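Progress report to the Gitari Fund
Toy and play room, Trinditard family centre
Period covered: April to July

1. Where we are now

The play room has been open to families since the middle of April. In the last report we wrote that the floor was late and that the shelves were not yet fixed to the wall. Both works are finished. The room was painted at the same time, and we kept the walls pale because the old green made the afternoons very dark.

The tables were the largest purchase. We first planned square ones, as in the application, but after the trial week we changed to round. Parents can sit on all sides and the small children do not meet a corner with the forehead. The difference in price was paid from the line for curtains, which we have moved to next year. We hope this is acceptable for the Fund and we attach the two offers.

2. The blocks

The grant allowed us to replace the old building blocks, many of which had splinters or had lost their paint. We ordered 200 wooden cubes from Skjelbred in soft colours. When the boxes were opened and checked, 182 were good and the rest had rough edges. Skjelbred has agreed to exchange them without cost, but the new ones have not arrived when I write this.

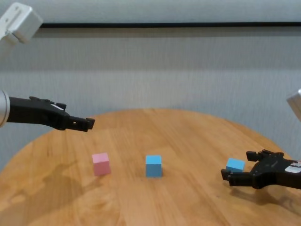

The colours have been a subject of some discussion among the staff. Two blues are quite near to each other, and in sorting games the youngest children put them in the same basket. Some of us see this as a fault. Others find it useful, because the older ones begin to talk about lighter and darker by themselves. For the moment we keep both blues, and for the very young group we take out one of them before the session starts.

Pink is the most wanted colour and there are not enough of it. We will ask for more pink in the exchange, if Skjelbred can do this.

3. Money

The cubes and their storage boxes cost 1,490 in total, delivery included. This is inside the budget line. The Prallo shelves were a little cheaper than the offer, and we used the difference for felt pads under the chairs — the neighbours below had complained about the noise, and they were right.

4. What remains

The exchange of the cubes with rough edges.
A lock for the tall cupboard. The first one did not fit the door.
Printed rules for the room in 2 languages. The text is ready, but the translation must be read once more.

We also ask if the last payment can be made in September and not in October, as the invoice for the floor has a short term. The receipts are sent in a separate envelope, in the same order as in the budget.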